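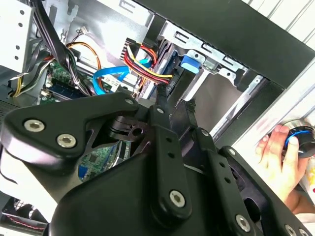

October, Saturday, 7:50 am

Glue tests, second round. Batch A is the Gostiler hide glue, batch B is the fish glue from Cunwood. Same maple offcuts as last time, planed last night, ends squared this morning. Left the lids off the jars overnight, my fault, both had a skin on top. Skimmed it and carried on.

Soaked the hide granules in cold water, then pot up to 50 C. Crept higher while I was on the phone with the Prurnia order - pulled it off the heat, let it drop, started the timer over. Note for whoever does the next batch: the dial on the small pot reads low, trust the thermometer.

8:40. Clamped 13 lap joints, A and B mixed along the bench so the cold end by the window doesn't spoil one batch only. Marked in pencil on end grain. Squeeze-out on B is thin and runs everywhere, wax paper under all of it. Wax paper nearly gone, add to list.

Open time on A is short. Shorter than I remeber. Had to redo two of them, wiped clean with hot water and a rag, reglued. Those have a cross next to the number, don't count them with the rest.

11:15. Pulled one A joint early just to see. Peeled like cheese. Fine, expected, it needs the full day.

Lever rig: hook was bending so swapped it for the one off the old Zariņš vise. Hung the bucket, added sand until the dry practice joint let go at 245 N. Wood tore, glue line held. That was a yellow glue leftover so it says nothing about A or B, only that the rig doesn't slip now.

Shop humidity is up again with the rain. Door stays shut please. The finish on the stool can wait, still tacky underneath and I don't want dust in it.

To do
- wax paper, rags
- ask Cunwood if the fish glue has a date on the lot
- new pencil labels on the crossed joints, smudged allready
- break the rest after 2 full days, not before
- wash the brush!! hide glue brush is a rock again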